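Is an 82 percent grasp success rate on bags worth anything?

Lacey Oakley
Posted July 19, 2023

I run the bench side of a small lab and my boss wants us to copy the Durnstead method for sorting soft items. The writeup says they trained on 2379 grasps and got 82 percent success on deformable packaging, meaning bags, pouches, wrap and so on. The demo clips look fine, but demo clips always look fine. We handle a lot of thin plastic bags with a stuck-on label and I have never seen a two-finger gripper do well with those for a whole shift.

What I can't find anywhere in the paper is what they counted as a success. Is it lifted off the table? Lifted and held? Put down where it was supposed to go? I also can't tell if the test bags were new ones or the same bags they trained with. Has anybody here tried to reproduce it?

Milagros Tiongson

We tried. I'd be careful with that number.

Success in their setup is defined in the appendix, and it took me two reads to find it. The bag has to clear the table and stay in the fingers when the arm stops. Placement is not scored at all. So a bag that gets picked up by one corner and would be dropped on the way to the bin goes down as a win.

The other thing is where it grabs. The method ranks grasp points by how stiff the material looks, and on a labeled bag the stiffest looking thing is the label. Ours went for the label over and over. A label is a decent handle if the adhesive is good and the bag is light. It is a bad handle if you need to scan the code afterward.

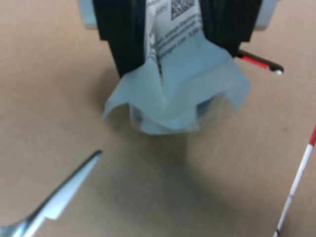
Does a grip on the label hide the code from the scanner?

It depends on where the fingers close and where the scanner sits. If they pinch the label by its outer edges, a scanner facing the flat side can often still read it. If the pinch lands on the code or puts a fold through it, you have to set the bag down and try again, and the paper doesn't charge any time for that.

We ran 274 trials on our own bags with their released weights and then stopped, because the results moved so much depending on who laid the bags out. When Terence set them down flat with the label up, it did well. When I dumped them out of a tote, it did not. I don't think anyone at Durnstead was cheating. I think their bags were laid out by people who wanted the thing to work, and there is no protocol in the paper for how a bag gets onto the table.

If your boss insists, ask for the raw trial log before you spend money. They sent us a summary table and then went quiet.

Terence Ackroyd

Same lab as Milagros, so take this as half an answer. I liked it more than she did. The baseline we had before was worse on everything floppy. But I agree the 82 doesn't transfer, and I wouldn't put it in a proposal.

Shirley Bunting

Have you looked at Tinia? Suction instead of fingers. Haven't used it myself, but a friend at Penrose says it's good on boxes.

Lacey Oakley

Thanks Milagros, that's what I was afraid of. Shirley, we don't have boxes. I'll ask for the log and hold off until October. If they won't send it I'll tell my boss we're scoring placement ourselves, with bags out of the tote, before anybody signs anything.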